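Nallwood Cricket Club – ground and pavilion safety check, June
Checked by Ekaette Bashir, 443 overs into the season. Start 8:15 a.m.

1. Boundary rope: OK. All 90 pegs in and flush.
2. Sight screens: north screen wheel lock slips. Chock it until Rondix sends the part.

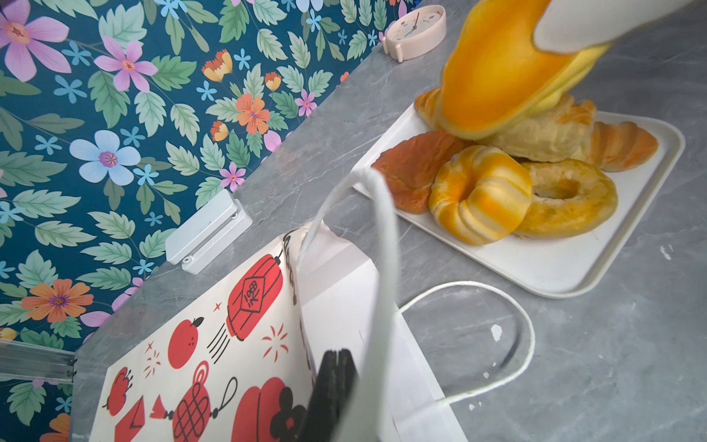

Can play start with the north screen chocked?
Only if the umpires agree and it stays put between overs.

3. Practice nets: tear at knee height, bay 2. Bay closed.
4. Roller: 800 lb, parked, key removed. OK.
5. Tea table: food set out on trays. Keep the hot urn at the far end.
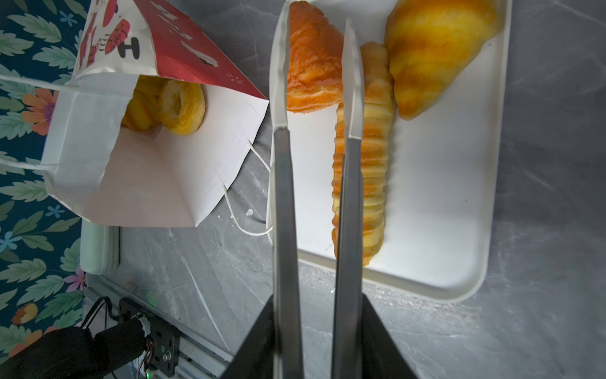 Pastries on the white tray, item 5.

6. Helmets: two of the Clusex junior helmets have loose grille screws. Tagged and pulled.

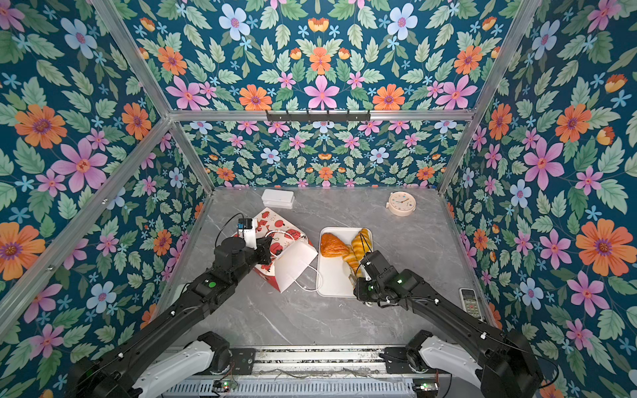 7. Scorers' power supply: extension lead, tag 1214, past its test date. Niamh Nic Aodha will swap it. Exit notices need a plain background – a print as busy as the orange and pink flowers on deep teal would swallow small lettering. Use the large size.

8. First aid box: Uzor cold packs low, bandages fine. Reorder before the next home game

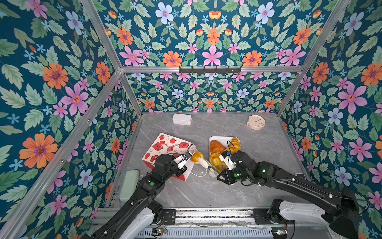 and leave the spare box in the umpires' room until they come. Recheck items 2, 3 and 7 before the toss.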